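Mixed Household Items, Bin Sorting
Gallery 5, posted 19 October 2022 by Stela Grecu

The set covers small household goods held in open-topped bins before they are sorted by type. Bins have sloped walls and a flat floor, and stand on a wooden tabletop. A bar clamp holds the bin at one corner.

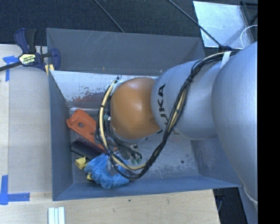 Soft items are the slow part of the work. A bag or cloth takes no fixed shape, and small pieces end up under it. Hairbrushes and hard plastic tools keep their outline and are easier to tell apart in a pile.

Item list revised in June. Entries 12 to 33 are grooming and cleaning goods. Bin floors are left as they are after scuffing.

Filed under: Poleo, table setups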